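Category: Kitchen Tips / Small Chores

Can a machine tidy your counter yet?

My sister-in-law Kerstin asks me this every time she visits us in Zedenville. My answer is: partly, and mostly if you help. An arm can pick up a box and put it down again. A counter where everything stands close together is much harder, for a machine and also for a tired person in the evening.

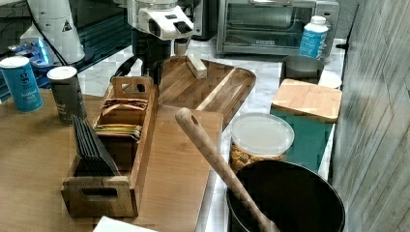

So my first tip is to leave a hand's width between things. Tea box, canisters, pot with the spoon in it: each needs free air on the sides. A gripper can't squeeze in like fingers do, and it will push the neighbor over before it takes what you wanted.

Dark and shiny parts are the second difficulty. If you change a faucet, put the old one on a board with nothing else on it. A long spout rolls easily, and reflections make it hard to judge where the edge is.
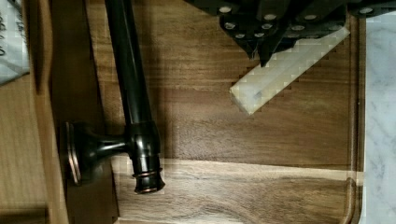 I fold a cloth under such parts when I do the job myself. For a machine I would do the same, but flat, without wrinkles.

What to give it first:

1. Light blocks and boxes with straight sides. They can be moved from tray to board with little risk.

2. Closed canisters, lids pressed on well. Open cups come much later.

3. Tea packets, one row at a time. Thin packets lean on each other and two come out together, so I still sort ours by hand.

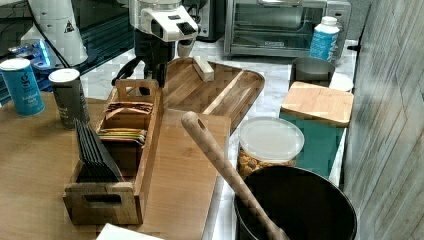
Drawers

A bar handle is better than a small knob, because there is more to hold. Pull slowly and keep the front free.

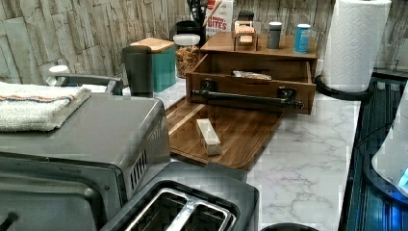
Vol. 2, No. 52

Butter, spreading and wiping I would not hand over yet. Ask me again in April.

Comments

Vidar Nordin: We have a knob on every drawer. Is it worth changing them only for this?

Kerstin: I am still faster with the tea.

jelerine: The cloth under the faucet saved my counter, thank you.

Home | Tips | Repairs | Archive | Contact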